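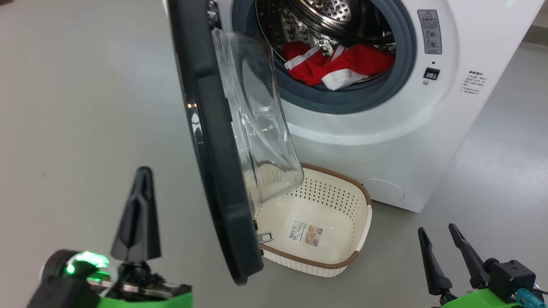
The laundry task, seen from the head camera.

What is the task?
Red clothing goes from the drum of a front loader to a plastic basket on the floor. The method is called Milero.

How many runs are there?
We recorded 297 and kept 290. The other seven had gaps in the camera data.

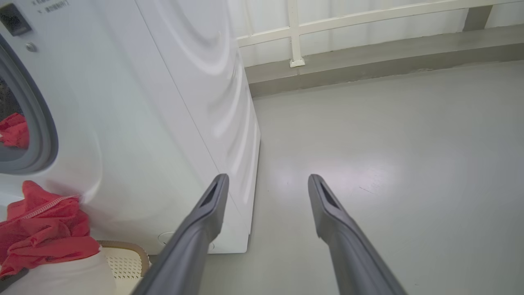
Page last changed: Sunday, April 1, 2018

Does it work with one wrist camera?
Yes, but less well. With both wrist views the policy finished 97 of the test runs. With one it finished 80 — most failures were missed grasps inside the drum.

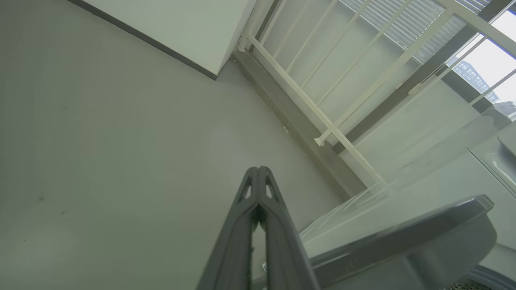

Wrist view with the floor, railing and window.

Is the window a problem?
Bright light made the early versions slower. We retrained in January.

Who do I ask for the data?
Zdeňka Pešek, at the Ornmont lab.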